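Einführung Servicerobotik, Skript zu Einheit 4: Können die das jetzt, Wäsche machen?

Die Frage kriege ich jedes Jahr gestellt, meistens von den Eltern beim Tag der offenen Tür, und jedes Jahr antworte ich ein bisschen anders. Beim letzten Mal ging es um starre Teile, also Schrauben, Becher, Kartons. Heute kommt Stoff dran, und da wird es richtig schön unangenehm!

Ein Becher hat eine Lage und eine Orientierung, sechs Zahlen, fertig. Und ein Tuch? Das kann überall geknickt sein, jede Falte verdeckt etwas anderes, und sobald man dranfasst, sieht alles wieder neu aus. Ghazala Gilani hat in ihrer Masterarbeit bei uns 661 Greifversuche an Tüchern ausgewertet (die Tabelle liegt im Kursordner, bitte bis zur Übung anschauen). Am meisten Ärger machte ausgerechnet der glatte Stoff. Ein Wulst, der hochsteht, lässt sich zwischen zwei Fingern fassen, eine flache Stelle bietet einem Parallelgreifer erst mal nichts an.
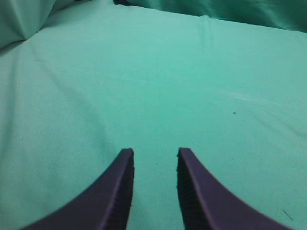 Was macht man also? Der Mensch schiebt mit den Fingerspitzen ein Fältchen zusammen und merkt dabei ganz nebenbei, ob er eine Lage hat oder zwei. Das kann man nachbauen: leicht aufdrücken, schließen, anheben. Drückt man zu fest, schiebt sich der ganze Stoff weg oder der Motor geht in die Begrenzung, drückt man zu schwach, rutschen die Finger drüber. Das Fenster dazwischen ist klein und bei Frottee ein anderes als bei Bettwäsche. Noman Durrani wollte im Praktikum einen festen Wert für alles nehmen – wir haben uns lange gestritten, und seine Messreihe an 13 Stoffen steht jetzt als Übungsaufgabe im Anhang.

Im Betrieb sieht es etwas freundlicher aus. Bei Hudcombe, einer Großwäscherei, die wir im März besuchen, sind alle Teile gleich groß und kommen in derselben Richtung an. Da lohnt sich Automatik, und trotzdem legt am Anfang der Strecke noch ein Mensch die Ecken ein. Zu Hause liegt die Socke im Hosenbein. Meine Antwort für dieses Jahr: einzelne Handtücher falten ja, mit Geduld, ein gemischter Korb ohne Aufsicht nein.

Zur Übung bitte Kapitel 2 lesen und eine Greifstrategie für flachen Stoff skizzieren, Handzeichnung reicht völlig.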